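Garside Town Band
Minutes of the July meeting
Band room, 7:00 p.m.

Present: Graham Sugden (chair), the librarian, the band manager, the music director, and nine playing members.
Apologies: two from the cornet section, one from percussion.

1. Minutes of the last meeting

Accepted with one correction. Under item 5, the bass drum was to be re-headed, not replaced. Signed by the chair.

2. Matters arising

The back door lock has been changed. Keys are with Graham and the band manager. A third key will be cut for the librarian.

The letter to the school about the parking lot has had no answer. Graham will call the office.

3. Money

The balance at the end of the month was $3,497. The main expense was the valve repair on the two baritones, at $212. Dues are still owed by four members and reminders will go out with the August rehearsal list.

The spring concert took in $1,441 at the door. After hall rental and printing, $700 of that goes to the uniform fund as agreed in the spring. The rest stays in the general account.

A member asked if the uniform fund could be used for music stands. The feeling of the meeting was no – the fund was set up for jackets and people gave to it on that basis.

4. Music library

The library now has a full set of parts for "Landuvano", apart from second trombone, which the music director will write out by hand. The march folders are missing several solo cornet parts. Everyone is asked to check at home before the next rehearsal.

The librarian would like folders handed back at the end of each concert and not at the following rehearsal. Agreed.

5. Band history booklet

The draft text is with members for reading. Comments so far:

Chapter 1 is too long on the old bandstand and short on the people who played there. Graham will cut two pages.

Section 2.7, "Awards and Achievements", has two pictures, one of them a tall trophy on a stepped base. One member thought the awards should come at the back of the booklet as a list. Others liked them where they are, next to the contest years. Left as drafted. Captions to be checked for dates and spelling before printing.
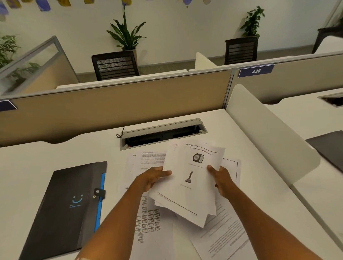
6. Fall contest at Gosano

The entry form is due before the end of August. The music director proposed "Brudulitz Overture" as the test piece and asked for a full band at every rehearsal from then on. Three members said they could not commit to that because of shift work. It was agreed to enter, with the final decision on the piece left until the first full run-through.

Travel: one bus, leaving the band room at 6:30 a.m. The band manager will get two quotes. Percussion will go in Graham's trailer as before, with straps this time.

7. Summer park dates

Both dates are confirmed with the parks office. Polo shirts, black pants, no jackets. Bring clothespins. If it rains, the band manager will send a message by 4:00 p.m.

8. Any other business

The kettle has stopped working. Graham has a spare.

The tenor horn in the end locker has not been played for two years. The music director will offer it to the junior band on loan – form to be signed by a parent.

The meeting closed at 8:40 p.m. Next meeting in September, same room.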